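To: Darngate Tenants List
Subject: Re: Room booking rules from January

The Vallwood office wrote:
> Bookings will open 12 weeks ahead. Please confirm
> whether the Zultholm floor accepts this, and
> whether food remains permitted.

The Zultholm floor accepts the 12-week period. Our remaining comments follow. 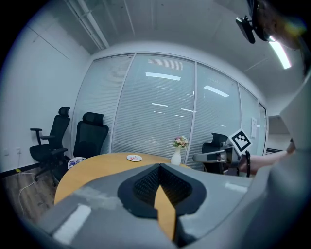

Food should remain permitted in the small meeting rooms, provided that it is cleared when the booking ends. A small plate on the table, set out near a vase of artificial flowers as it is here, is within the spirit of the present rule. Full catering should continue to require notice of 2 working days. 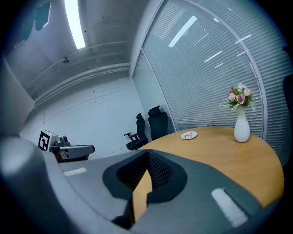
Cancellations are the greater concern. Under the draft, a tenant may withdraw up to 4 hours before the start without charge, and other tenants then have little time to take the room. The round table suits short talks over a few bites from a shared plate, and such meetings are often arranged the same morning. We ask that released rooms be shown on the booking page at once.
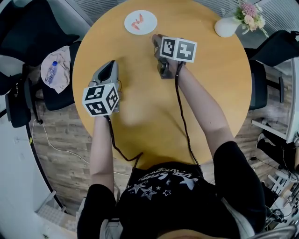
Mac Carthaigh replied separately that four hours is too short for any firm with visitors coming from outside Darngate, and asked for a full working day. We have no objection to that change.

Please send the revised text to this list by Monday.

Zultholm Floor Office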